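We got to Petura just after lunch on February 5, 2018, and the folks there – so kind, and so patient with our questions – took us straight to the two-arm cell they call Gil. I had never seen robots against rose-pink damask wallpaper before! Both arms bolt to one aluminum rail, and every 11 days somebody checks those bolts, looks over the cables at each wrist and tries the grippers on pens and other small things.
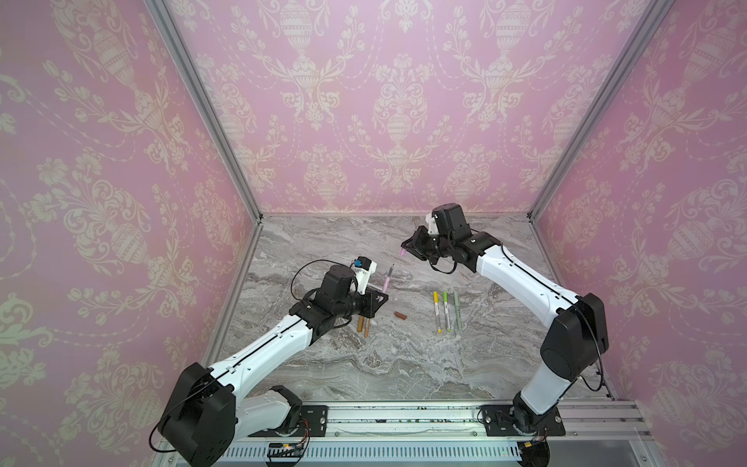

## Coffee, and the ride home

We stayed 31 minutes longer than planned.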